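The Table That Came With the House

I have been trying to write about my kitchen table for the better part of a month, which is silly, because I'm sitting at it. It's where I do everything. I pay the gas bill at it, I shell peas at it, I once cut my own fringe at it with the big scissors (never again). And still, when the magazine asked me for a piece on the furniture I'd save from a fire, I spent days making notes about a very nice armchair I hardly ever sit in.

So, the table. I moved to Skendstead in October, into a cottage that was built in 1820 and had been mucked about with by every owner after that. The kitchen is the best room, though it's long and thin and nothing in it is square. My sister and I held a spirit level to the floor on the first evening and the bubble simply ran away. I owned no furniture to speak of, apart from the armchair, a bed and a set of shelves that had come to pieces in the van.

For the first week I ate standing up. Then I rang Kalevi Lahtinen, who has a workshop over at Asby, on the strength of a card pinned up in the post office. He came out and walked up and down the kitchen without a word, then asked what I cooked. I said soup, mostly. He asked whether I read at meals. I said yes, and he wrote that down!

I'd been thinking of something dark and heavy, a proper farmhouse slab with a past. Kalevi thought that was a terrible idea. The window is small and faces the neighbour's wall, and he said a dark table would drink up what light I had. He wanted pale. He put a few offcuts on the worktop and told me to leave them there and look at them at breakfast, at lunch and when the lamps were on, and not to ring him until I'd done it three days running. I lasted two. The palest one won by a mile.

I have to admit I'd never looked at wood grain in my life until then. It was just what wood did. But once you've spent a few breakfasts staring at offcuts you can't stop, and now I'm a menace in cafés, running my hand over the tops and tipping my head sideways to see which way the lines go.

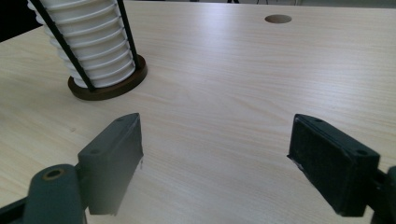 What I like best is that the grain on mine won't behave. You get those long fine streaks that set off on a slope as though they know where they're going, and then in the middle they change their minds and bend, and by the time you're over on the other side they've pulled in close together and gone nearly level. I follow them with my finger when I'm on the phone to the bank. My niece says the curvy bit is a river and that her plate has to go on the bank of it, so that's her place now and heaven help anyone who sits there first.

The colour took me longer. I'd expected something yellower, more like honey, and on a dull morning it's a pale beige with a bit of grey in it, like porridge. I was disappointed for, I think, an afternoon. Then I put a blue jug on it and saw what Kalevi had been getting at. Things look good on it. Lemons, obviously, but also an opened letter, or a heel of bread, or the ugly brown teapot I've been meaning to replace for years and now won't.

I do move things on and off it far too much. A friend of mine says a table ought to have one thing on it, near the edge, and the rest left alone, and I've tried to live like that. At the moment there's something white and ribbed on a round dark brown foot, with a couple of thin black rods running down to the base, and I like how the white sits against all that pale wood. The ridges go grey between them, like the shadows in a pleated skirt. Next to the grain it looks very sure of itself. By supper, of course, there will be a newspaper, three pens and a cabbage beside it.

Looking after it has been less of a performance than I feared. Kalevi told me to wipe it with a cloth I'd be willing to wash my face with, and to stop fussing. For the first few weeks I used coasters and told guests off (my poor sister drank a whole mug of tea holding it in the air), and then someone put down a hot dish when I was out of the room and it left nothing I could find. I threw the coasters in a drawer. I use a tin of wax called Detavus twice a year, which smells of oranges and old church, and I look forward to it more than I should. It takes me 20 minutes and I put the radio on.

People ask what it cost. It cost more than the armchair and less than the boiler, and I paid it off in bits. They also ask whether it's too big, and I say it was 38 visitors to the village open gardens day that settled that, all of them wanting a scone at once while it rained. I'd made 43. We put the lot out on the table, no cloth, and they went in the time it takes to boil a kettle. I found jam at the far end two days later.

My cat, Tu, isn't allowed up there and sleeps on it every night. I know because there's a warm patch when I come down, just where the lines bunch up. I've stopped arguing. I put the kettle on, move the post along a bit and sit down on the side nearest the stove.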